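Tea for two arms: an afternoon at Stenholm

I've been promising to write up my visit to Stenholm since January, when Ketsara Petchrat first told me she was "teaching a pair of arms to clear up after tea". I thought she was pulling my leg. Well, I finally got over there on Sat 25 April, and she wasn't!

Stenholm is the small workshop Elteck runs behind the old dairy (park on the road, the yard is always full). Ketsara and her colleague Walter Huamán are gathering examples for a learning system they call Plokavlow. Don't ask me how to say it, I heard it said 2 different ways before I'd got my coat off. The idea is easy enough to follow, though. A person steers the arms through a job, everything the arms do and everything the cameras see gets saved, and then they do it again. And again. Once there's a big enough pile of these, the system is trained on the lot and has a go by itself.

The job this month is mugs. Mugs on saucers, mugs on a tray, mugs going from one to the other. I said that didn't sound too bad and Walter gave me a look. A mug is slippery, he said, and the handle is never pointing where you'd like it, and the shiny tray bounces light all over the place. Then there's the question of what's in it. Each arm has a little camera down by the gripper, and I spent far too long watching that one on the screen. You get right down over the tea, or whatever it is they use, and you find yourself holding your breath.

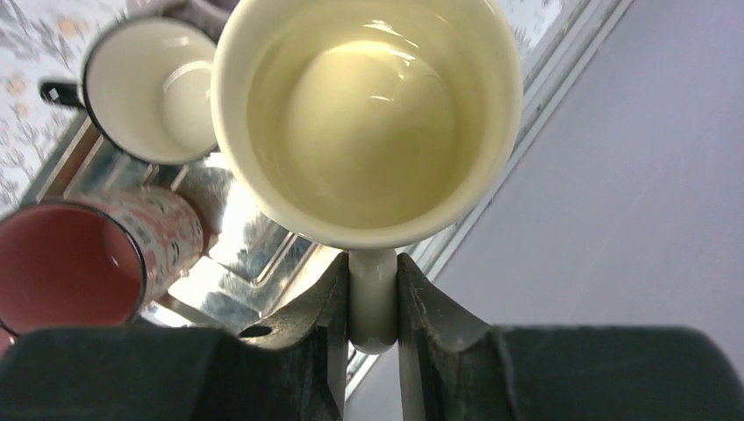
The view from the gripper, with the cream mug held by its handle.

Now, the numbers, as I know some of you like them. The aim is 138 good runs for the mug job, and they had 40 in the bag when I arrived. A run only counts as good if Prasert Klinhom passes it. Prasert goes through the recordings afterwards and throws out the ones where somebody dithered, or bumped a saucer and carried on as if nothing had happened. He's quite strict. Ketsara says a slow run is fine but a muddled one isn't, because the system will copy the muddle as happily as anything else.

Between runs they shuffle everything about. Different mug, different saucer, handle turned another way. I asked if it wouldn't be quicker to leave it all set out the same, and was told yes, much quicker, and then it would only ever work with the table laid exactly like that. Fair enough. I liked the leafy tablecloth very much, by the way (I'd been expecting bare metal everywhere), and I've got my eye on that turquoise mug.

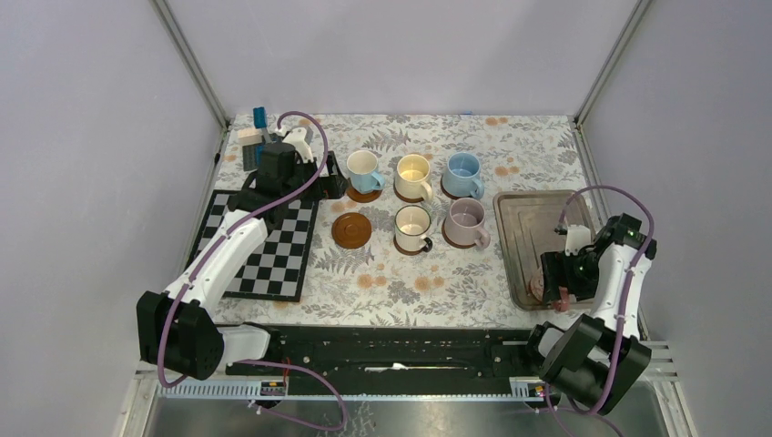

Five mugs on their saucers, one saucer spare, and the right-hand arm over at the tray.

They did let me have a go at steering. I'd love to tell you I was a natural. My first try took ages and I got the gripper to the wrong side of the handle, my second was worse, and on the third I did lift a mug and put it down on a saucer, a bit crooked, and was so pleased that I let go of everything and clapped. Prasert has binned all 3. Walter, on the other hand, can do it while chatting about football, and his hands hardly seem to move.

Nipon Phromma from Wannasri, the firm that will be trying Plokavlow out in its canteen kitchen, came by later in the afternoon and wanted to know about plates. Plates are next, apparently, and then cutlery, which made everyone in the room groan. Petro Ostapchuk, who keeps the arms running, would like new gripper pads before anybody says the word "fork" to him again.

If you fancy seeing it for yourself, Ketsara is happy to have visitors as long as you ring first and don't mind standing. She's also after people with a steady hand and a free morning to help steer, no experience needed. Leave a message at the Stenholm front desk and she'll call you back.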